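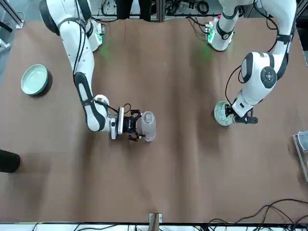 Farhad Ansari
Press Officer, Biseo

MORNDEN: Cafes and lunch counters in Mornden will be able to lend out reusable cold-drink cups starting in July, under a deposit program run by the catering supplier Biseo.

The program is called Mukivau. A customer ordering an iced coffee, juice or soda can ask for a Mukivau cup and pay a $2 deposit on top of the price of the drink. The deposit is paid back in full when the cup is returned to any business taking part. Customers do not need an app or an account.

Biseo will supply, collect and wash the cups. Businesses keep returned cups in a lidded crate behind the counter, and a driver swaps the crate for a clean set every Tuesday before opening. Busier locations can ask for a second pickup.

The program follows a trial at 12 businesses in the Ezzat district. During the trial, owners said the cups were easy to handle but that the first crates took up too much floor space. Biseo has since switched to a narrower crate that fits under a standard counter. The lids were also changed after several shops reported that the old ones did not fit their straws.

"Most of the questions we got were about storage and about who pays if a cup goes missing," said Farhad Ansari. "The deposit covers a missing cup. The shop is not billed for it."

Over 200 businesses in Mornden sell cold drinks to go, and all of them can apply. There is no joining fee. Each location pays a flat monthly charge based on the number of crates it uses, and can leave the program with two weeks' notice.

Cups come in small and large. Both carry the same deposit and can be stacked together in the crate. Cups that are cracked or badly scratched are taken out of use at the wash site and sent for recycling. Hot drinks are not part of the program at this stage.

Business owners can pick up an application form at the Biseo depot in Ezzat or ask their delivery driver for one. Window stickers and counter cards will be delivered with the first crate.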